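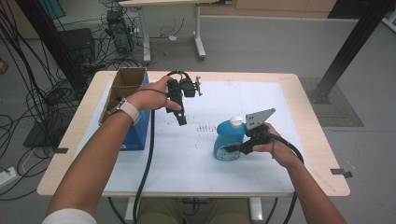
Water Softener Questions
Fullport Water Support
Updated 2024-01-11

How does a softener work?
Hard water passes through a tank of resin beads. The beads hold sodium ions and exchange them for the calcium and magnesium in the water. When the beads have taken up as much hardness as they can, the unit rinses them with brine from the salt tank and flushes the minerals to the drain. This is called regeneration.

How do I find out how hard my water is?
If you are on a public supply, the annual water report usually lists hardness. If you have a private well, use a test kit or send a sample to a lab. Results are given in grains per gallon (gpg) or in milligrams per liter (mg/L). To convert mg/L to gpg, divide by 17.1.

What hardness number do I enter on the controller?
Enter the tested hardness in gpg, rounded up. If the water contains dissolved iron, add 4 gpg for each mg/L of iron. Do not enter the mg/L hardness figure directly. A controller set that way regenerates far too often and wastes salt.

How often should the unit regenerate?
That depends on hardness, water use and the capacity setting. Metered models (Druvon series) track the gallons used and regenerate overnight once the reserve is reached. Timer models (Omier series) regenerate on a fixed number of days regardless of use. We do not recommend setting a timer model to more than seven days.

What does the number on the Druvon display mean?
It is the number of gallons left before the next regeneration. A unit programmed for 3000 gallons that shows 2328 has treated 672 gallons in the current cycle. The figure drops only while water is flowing. If it does not move with a faucet open, check that the bypass valve is in the service position, then check the meter cable at the back of the valve head.

Which salt should I use?
Evaporated salt pellets or solar crystals. Rock salt contains more insoluble matter and leaves sediment in the bottom of the tank. Block salt does not fit Omier or Druvon tanks. Potassium chloride can be used, but the salt dose must be raised by one step in the setup menu.

How full should the salt tank be?
Keep it between one-third and two-thirds full. In damp basements stay near the lower figure, as a full tank is more likely to form a bridge.

What is a salt bridge?
A hard crust across the tank with a gap underneath. The level looks normal, but the brine is weak and the water turns hard. Push a broom handle gently straight down into the salt. If it meets a crust above the water level, break the crust up in small sections. Do not strike the tank wall.

Is there supposed to be water in the salt tank?
Yes, several inches at the bottom. If water is above the salt, the usual causes are a blocked injector, a kinked drain line or a float set too high. Clean the injector first. The procedure is in section 6 of the manual.

Can I drink softened water?
Most people can. Softening adds a small amount of sodium. Anyone on a sodium-restricted diet should ask a doctor, or have the kitchen cold tap plumbed ahead of the softener. Outdoor faucets are normally left on hard water too.

What does error 100 mean?
The valve motor did not find its home position. Unplug the transformer, wait one minute and plug it back in. If the code returns, the position switch needs replacement. Order part 1063, which fits every Druvon valve head and the Thiele twin-tank head. It does not fit Omier valves.

Do I need to do anything before a long absence?
Turn the bypass valve to bypass and unplug the unit. If the building will be unheated, the resin tank must be protected from freezing. Freeze damage is not covered by the warranty. On return, restore power, set the clock, open the bypass slowly and start a manual regeneration.

Were the warranty terms changed in December?
Only the registration period. The coverage itself is the same.

Who do I contact about a page error or a missing manual?
Gunther Wunderlich, technical documentation, through the contact form. Include the model and the serial number from the label under the salt lid.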